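4. Two-arm exercise: holding and passing small items

For members of the Ekora student robotics club, Salem. Revised May 6, 2023. Work in pairs - one member at the keyboard, one at the stop button. Finish Section 3 (homing and joint limits) before you begin.

4.1 Setting the table

1. Wipe the tabletop and check that the table is locked in position.
2. Stand the black bracket in the center, foot flat on the table.
3. Put the other items in a row along the far edge: tissue box, toy car, tape roll, mouse pad.
4. Route the gripper cables so that both wrists can turn fully without pulling on them.

CAUTION: Keep hands and sleeves off the table while the arms are powered.

4.2 Gripping a watch

1. Open the right gripper and set grip force to 12 in the Brokorell panel.
2. Hold the watch upright between the jaws, screen facing the wrist camera.
3. Close the jaws in short steps. Stop as soon as both touch the case.
4. Check the wrist camera view. The jaws should press on the sides of the case and leave the screen clear.
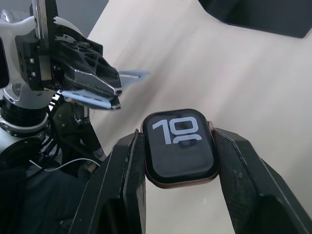
5. Keep the left gripper back until the grip is confirmed on the panel. If the case slips, open the jaws and start again from step 1. Do not raise the force to make up for a crooked grip.
6. Take the watch out by hand with the arms paused and put it away before going on.

4.3 Working near the bracket

1. Load the program "Wultgate 2" and set speed to the lowest value.
2. Close the right gripper on the small gray piece.
3. Bring the left gripper in toward the upright panel of the bracket, fingers slightly open.
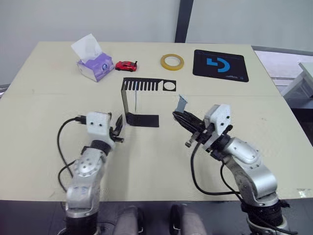
4. Pause both arms and look at the clearance from the side as well as on the screen. The head camera makes gaps look wider than they are.
5. Save the pose under your team name.

NOTE: If the bracket gets bumped, put it back by hand and repeat step 3. Old poses will no longer match.

4.4 Fingertip alignment

1. Empty both grippers.
2. Move the arms until the fingers point at each other over the near half of the table.
3. Close the distance in steps of 3 mm and stop before contact.
4. Compare finger heights and correct the left arm only.
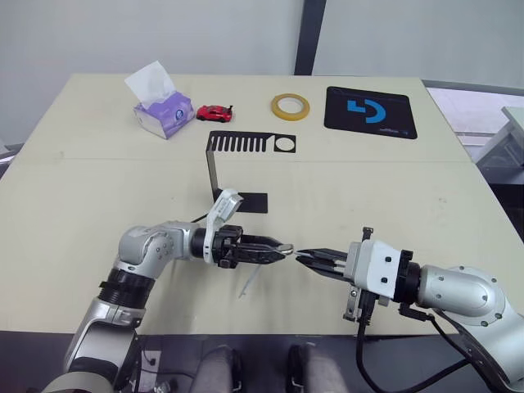 Fadwa Tahiri: We lost a whole session by correcting both arms at once. Pick one, write the offset in the log, and leave the other alone until the next homing.

5. Record the final offset in the team log and park both arms.

Ekora student robotics club, Salem - Room 245 | Back to top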